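Search this site
Type and hit enter

Workshop notebook, 04/08/2020
Flinska daily word puzzle, hint writing and answer list

Went back through the answer list this morning with coffee and low hopes. The list stands at 4000 words, and I had been telling everyone it was clean. It is clean in the way my car is clean. Found DUNLEAVY in there, which is a street in Stadham and no kind of word at all. Somebody imported the wrong column back in October and I signed off on it. Out it goes.

Also found both GRAY and GREY. We have to pick one. Picked GRAY, will get letters.

Main job today was the hint order. Players get four hints before the answer, and the complaint that keeps coming in is that hint one gives the whole thing away and hint four tells you it has a vowel. Fair. I pulled 90 old puzzles and read the hints cold, trying to solve each one without peeking. On the ones I wrote myself I did worse than on the others, so make of that what you like.

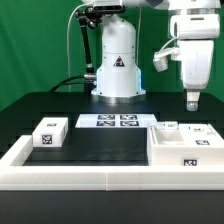 The pattern is easy to see once they are side by side. When the answer has a rare letter we get excited and say so right away. "Contains the letter Q" as an opener leaves the player with a handful of words and no fun. New rule: rare letters go in hint three, never sooner. Vowel count goes first. It is dull, but people like a dull first hint. It lets them feel they didn't need it.

Rhyme hints are a mess. "Rhymes with bother" depends a good deal on where you grew up. I tried reading a batch of them out loud and argued with myself over COT and CAUGHT until lunch. Cutting rhymes for now.

Tried the Jedico word checker again on the new batch. It flagged 8 words as "too hard," including ONION. It passed XYLEM without a murmur. I have stopped expecting the two of us to agree, but I do still run it, mostly for plurals.

Still to do before the next batch goes out:

1. Take out every answer that is a plain plural. Players hate them and they're right.

2. Rewrite the hints for KNOLL. The current third hint is "a small hill," and at that point we might as well mail them the answer.

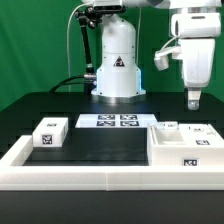
3. Check double letters. We had 2 puzzles in a row with a double L and got accused of having a theme. We have never been organized enough to have a theme.

4. Move the answer further down the page - people keep seeing it by accident, then writing in to blame us for their eyes.

Left the theme-week idea alone. Last time it was "Breakfast" and we ran out of breakfast on the fourth day and used SPOON.

Comments

tilewrangler: SPOON was the best one of the week and I will defend it.

mossy_k: Please bring back the rhymes. Bother and father rhyme perfectly well in my house.

fivegreens: Lost a long streak on XYLEM. Ask the checker to apologize.

tilewrangler: Is GREY gone for good or just resting?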